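Work, Technology and Organizations
Unit 5 handout: When the warming station is automated

Read this before the seminar. The case is Bomovton, a contract caterer that runs staff canteens, and its largest site, the canteen at the Saninmont office park. Drenport supplies the robot arms and trains them on small counter tasks. Bring the worksheet from Unit 4, as we will use the same task grid.

1. Background

The Saninmont canteen serves 326 breakfasts on a normal morning. Before the change, 14 people worked the early shift, and two of them spent most of it at the warming station. The job was to take pastries from a tray, put them in a small oven, set the dial, take them out and plate them. Staff rated it the dullest post in the kitchen. It was also the post people asked for when their backs hurt or when they had slept badly.

Keep that second point in mind. A task can be boring and still be useful to the person doing it.

2. Breaking the job into tasks

Managers tend to describe the post as "heating pastries." Drenport's engineers had to describe it in much smaller steps: open the door, pick up one croissant, bring it to the mouth of the oven, set it on the rack, let go. Each step was practiced separately at a test counter with an ordinary toaster oven and a toy-like croissant.

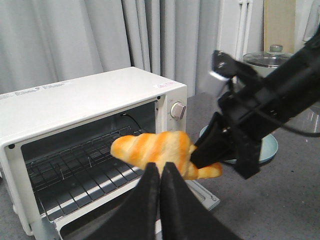 Once a job is written out this way, it is easier to see which steps were never in the job description. Workers at the station also noticed when a tray was short, told the cashier what was running out, and talked to customers waiting in line. None of this appears in the engineers' list. In the first month after the change, the cashiers picked up most of it without any change in their pay grade.

3. What changed for staff

No one was laid off. The two station workers moved to the hot line, which pays the same but is harder on the body. One new role was created, called "cell attendant," with a training allowance of 3,000 dollars. The attendant refills trays, clears stoppages and wipes down the grippers. In the staff survey, 70 percent said the kitchen was calmer. The same survey found less agreement on whether it was a better place to work.

Note the rack. Workers used to slide it out a little to reach the back, and the engineers had to decide how far out it should be for a machine.

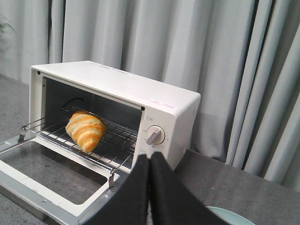
Cunha sees it differently: the attendant's job is the old job with the pleasant parts removed, and the allowance should have gone to everyone on the shift. On this view, the two workers who moved lost their only light duty, and a fair plan would have kept one such post open for people who needed it.

Compare this with the deskilling argument from Unit 3. Is the attendant's work less skilled than the warming post, or skilled in a way the pay scale does not recognize?

4. For the seminar

Fill in the task grid for the early shift before and after the change. Use one row per task, and include the tasks that were never written down. Mark who does each one now.

Then write one page on how Bomovton should have consulted the early shift, and at what stage. Pages are due at 9 a.m. on the day of the seminar.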